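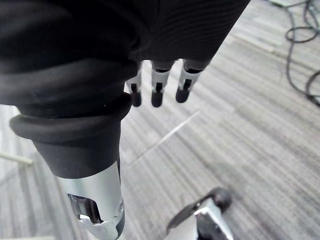

Since the cannabis shop Tannous opened at the end of our street in June, my neighbors have only one topic, and it is the smell. I live five houses away and I can confirm it exists, mostly in the evening, when the door opens often. I am not a customer. But I walk past to the bus, and thick black knit with ribs and deep folds keeps a smell much longer than a raincoat does. My colleague asked me with a small smile if I had a nice weekend.

In the country where I grew up you could not say the name of this plant in front of your parents. Now I receive a paper flyer with a discount for it, between the pizza menu and the water bill. I needed some time to get used to that.

The city sent a letter to 964 households and asked if the shop should close earlier. Only 439 answered, and I was one of them. I wrote that I do not mind the opening hours, but I would like a better filter on the roof. The form had no box for the filter, so I wrote it in the margin by hand.

There is a second plan which I find more interesting. A company called Nutora wants to rent the old Damodell furniture hall, behind the bus station, and grow plants indoors. They speak of up to 800 lamps. The hall has stood empty as long as I have lived here, and the windows on the north side are all painted over, which I suppose is practical for them.

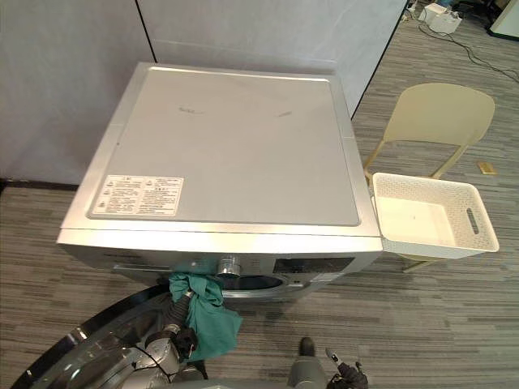

Can the city stop a growing hall only because people do not like the smell? From what I understood at the information evening, it cannot refuse the permit for that reason alone, but it can demand air filters and check them every year.

I asked at the same evening who pays for the checks. The woman from the city office said the company pays, and she wrote down my question anyway. The man beside me wanted to know about the parking, and after that we spoke forty minutes about parking – I had to leave for the last bus.

The comments for the Nutora permit are open until the end of the month. The form is at the library, at the desk on the left, and you can also ask for it in Spanish.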